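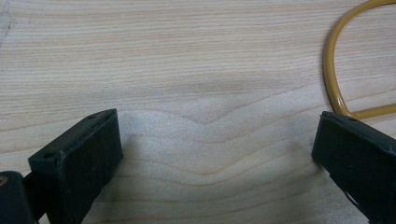 Normunds Kuusk thinks I'm going to be unfair to the Testent. His view, sent to me before I had finished unpacking, is that a hand-held gripper should be judged on the recordings you get out of it and that complaining about the finish is like reviewing a shovel for its paint. Fine. I'll try to stick to the recordings, but the finish comes into it sooner than he'd like.

The Testent is sold by Storberg as a complete kit for teaching a robot arm by hand. You hold the gripper, you do the job yourself, the camera looks down past the fingers, and the software turns your movements into something a policy can be trained on. The sales page promises "a working skill by lunchtime." I had it for three weeks and did not get a working skill by any lunchtime, though I did get 206 recorded episodes, and the ones I've been through are mostly usable.

I'll start with what I liked. The trigger is light and the fingers open wide enough for bulky things. Calibration is painless: you hold the thing over a plain table, open and close it a few times, and the software accepts it or tells you to try again. Mine was accepted on the second try. The battery outlasted my wrist every time.

The finger modules are plain dark plastic, with small holes in the pads and brass-colored threaded inserts in the fingers. I have no quarrel with the inserts. Parts that get swapped often need proper threads, and I took the fingers off and put them back more than I'd planned to without stripping anything.

The pads are where I stopped believing the brochure. Storberg calls them "long-life contact surfaces."

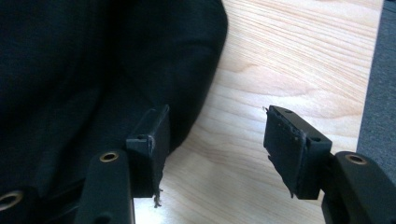 Most of my sessions were with soft goods: shirts, cloth bags, a jacket. A pad that grips fabric has to have some bite, and I accept that it will wear. What I don't accept is being sold long life and ending up with a ragged face and loose fibers hanging off the edge. Those fibers matter if you care about the data. They're in view of the camera, and a model has no idea that a pale wisp next to the pad isn't part of the job. I asked support whether I should trim them or replace the pad. The reply suggested a replacement set, with a link to the shop.

Then there's weight. Storberg doesn't print it on the box and I can see why. Seven minutes of folding is comfortable. After that I started resting the gripper on the table between grabs, and I could see it in the playback too, a little dip before each pick that nobody would want a robot to copy. You can cut those moments out in the editor, but the editor is slow, and it puts the cursor back at the beginning of the clip every time you save.

I passed the kit to Despina Ursu for an afternoon, partly to check that my grumbling wasn't just my hands. She was quicker than me and liked it more. She also held it at a completely different angle, and when I trained on both sets together the arm did worse than it had on mine alone. The manual gives this one sentence ("for best results, maintain consistent technique") and moves on. If you're planning to share a kit between operators — and at this price, who isn't? — expect to write your own rules on how to hold it.

Would I buy it? For hard objects, blocks, cups, boxes, probably yes. The tracking was steady and the files open without a fight. For cloth I'd wait. The rival kit from Gatent is uglier and takes longer to set up, but its pads are cheap enough to throw away without thinking about it. Storberg says a revised pad is coming in July. I'd like to see one after a few weeks with somebody's laundry before I pay for it.

Normunds, for the record, has ordered two.

Filed under: Reviews > Robotics > Grippers and Teaching Kits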